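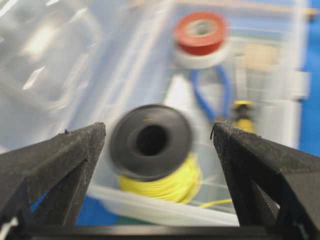 How does the policy know when to close the fingers?

It learns a number for the finger opening, the same as it learns numbers for the six arm joints, and the number goes down when the training operators closed their hand. There is no separate "grasp now" signal in our software. For a long time I thought this was a weakness, and I wanted to write down why I changed my mind, and which part of the code was really guilty.

I work on the control side of a small manipulation project we call Setow. The task is to sort workshop things into bins and to move the bins. The policy comes from Pin-yu Huang, and I receive from it chunks of 36 actions which I must turn into smooth motion. In September the gripper began to close too early. It came to an object, closed in the air in front of it, opened again, and came a second time. On the second try it was usually fine, so in our success table everything looked good and only the time per episode became longer.

My first suspicion was perception. The wrist view gets blurred when the arm moves fast, and clear plastic is difficult in any light. I asked Pin-yu to train once more with stronger blur augmentation, and this cost her 11 hours of GPU time. The early closing stayed exactly as it was. I have apologized for this already, but I do it here again.

The second suspicion was the chunk blending. When a new chunk arrives, the old one is not finished, so we mix the overlapping part with weights. For arm joints this is a good thing to do. For the finger opening it is less good. If the old chunk says "open" and the new one says "closed from step 20", then the blend gives something half closed, and it gives it earlier than either of the two chunks wanted. I made the gripper channel skip the blending and simply take the newest value. It became better but it was not gone. 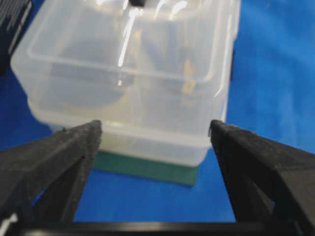

So I did what I should do on the first day and plotted the time stamps. Each camera message carries two times: when the picture was captured and when our node received it. The joint states carry only one time, and it is the time of receiving. My synchronizer matched pictures to joint states with the received time on both sides. During training data recording this was harmless, because the recorder used the capture time. During running it was not harmless, because the picture was older than the joint state by the whole transport delay. The policy saw an arm which, by its joints, was already at the object, and a picture from a moment before. In that mixed situation it trusted the joints.

Janka Trnka looked at my plot for one minute and asked why the delay had steps in it. I had drawn a line through the average and did not see the steps. The driver keeps a queue of 5 pictures, and when the computer is busy the queue fills and we always read the oldest one. In the worst case we were 400 milliseconds behind, and at normal approach speed this is a lot of centimeters.

The repair has three lines. The queue has length one now, the matching uses the capture time, and when no joint state is close enough to the picture, the node waits for the next picture and does not guess. I also put a small counter in the log for how often it waits. If this counter grows, I would like to know it before the table of results tells me.

With this change and the older model, the one before the blur training, I ran the same bins again through the afternoon. The early closing did not come back. Eilif Isaksson wants me to return the blending for the gripper channel, only to see if it matters now. I think it matters a little, but I have no measurement, so he is right to ask.

Still open: the waiting makes a tiny stop in the arm when it happens close to a chunk border. You can hear it better than you can see it. Dewanti Wijaya suggested that I keep executing the old chunk during the wait, up to a fixed limit, and this is what I will try first in October. I need to decide what the limit is, and what the arm should do when it reaches it.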